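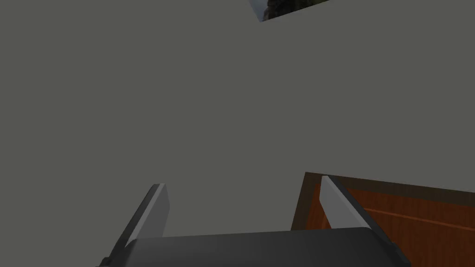
We got to the Doherty open house a good half hour before the doors opened, which is what happens when Treasa Coughlan drives, and it gave us time to drink bad coffee and go over our shopping list one more time. The plan was simple enough: find out what a first gripper cell would really cost our little shop, and come home with numbers we could put in front of Liam Ó Briain before the April budget closes.

The morning was mostly simulation, and I have to say I enjoyed it far more than I expected to! They let you try a two-finger gripper on the computer before you spend a dime on the real one, and the young man at the desk was endlessly patient with me while I opened and closed the thing and drove it straight past whatever I was aiming at. Treasa was much better at it (she always is). What we both liked is that you can find out whether the fingers are too thick for your job before there's a purchase order with your name on it. The software seat is rented by the month, five months minimum, and I wrote that down twice.

After lunch we talked to the Maline people and then the Biso people, who were parked right across the aisle from each other and very polite about it. Maline wants the arm, gripper and training bought as one package. Biso will sell you the gripper alone, with a lead time of up to 20 weeks, and spare finger pads come in packs of 29, a number I asked her to repeat. Neither quote included guarding or the electrical work, so please, if you go, ask! We have a soft spot for Jomura after all these years with their conveyors, but they had only a brochure out.

My own feeling on the drive home was that we should rent the simulation first, let the two second-shift leads play with it, and hold off on hardware until we know which parts we'd be picking. Treasa would rather order the gripper now on account of that lead time, and she may well be right. We're both writing it up for Liam this week, and I still owe Maline a call about the training days.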